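Products > Bin Picking > Bellemel Service Kit

Bellemel Service Kit for Two-Bin Picking Cells

The Bellemel kit from Sekier covers routine care of a picking cell with two metal bins and one arm. It contains finger pads, hose ties, clamp pads and a gauge for checking bin height. Tools are not included.

Bins
Clamp both bins at the outer corners before teaching any positions. Check the clamps every 1,000 picks. A bin that has crept sideways will show up first as missed picks along one wall — check the clamps before you change any settings.

Scratched paint on the walls is normal wear. Bent walls and raised edges are not. Replace the bin if the gauge rocks when set on the floor.

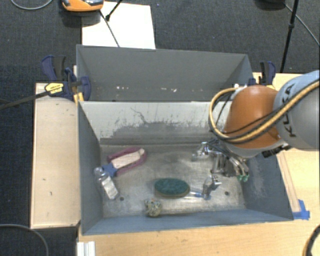 Mixed items are harder on the fingers than cartons of one part. Brush handles and small bottles often end up close to a wall, and the fingertips rub there on the way down. Change the pads at 2,000 picks with mixed items, or at 3,000 with a single part. Stop the arm and lock out power first.

Hoses
Move the arm by hand control to each corner of both bins and watch the loop at the wrist. It should stay slack without touching the bin rim. Retie it if it pulls tight or drags. Run the slow test program for 7 cycles after any change to the hoses — full speed only after that.

Ordering
Kits are packed in Renirdale and sold singly. State the finger type when you order. Pads for the older Baluyot fingers have a different hole pattern and are sold separately.

Related items
Baluyot finger pads, pair
Sekier bin height gauge
Hose ties, reusable
Clamp pads, replacement set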